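Board Season: Tips for the Parent of a History Fair Kid

Posted April 6, 2020

My daughter has entered the Fairweather history fair three times, which means I have ruined three good tablecloths. Her subject this year is the Sillow canal strike, and the display board has lived on our kitchen table so long that it gets its own place at dinner.

Glue first. White school glue makes paper ripple like a pond. Use a glue stick for anything thin and double-sided tape for photographs, and press each one under a cookbook for 8 minutes. I use the bread book. We weren't baking from it anyway.

Print captions at 100 percent and tape them up before you trim. Stand 3 feet back. If you have to squint, so will the judge, who is older than you and has already read a great many boards about the Titanic.
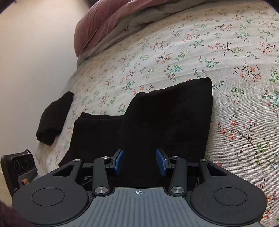
Old photocopies come out gray. Lighten them a notch on the copier and mount them on cream paper, never bright white, or they look like parking tickets.

For "aged" letters, brush on cold black tea and dry the sheets on a rack. Skip the oven. Isla Tawhiri, whose son did the Cirkcombe mill fire, tried the oven and got rather more fire than the topic required.

Keep a shoebox for sources. Every scrap with a page number on it goes in there, including the ones on napkins. The bibliography will be written at 2 in the morning whatever you do, but at least you'll know where the napkins are.

Glue gun drips come off a table if you lay an ice cube on them and lift with an old library card. Marker on varnish needs a dab of rubbing alcohol, tried somewhere hidden first. Marker on the dog wears off by May.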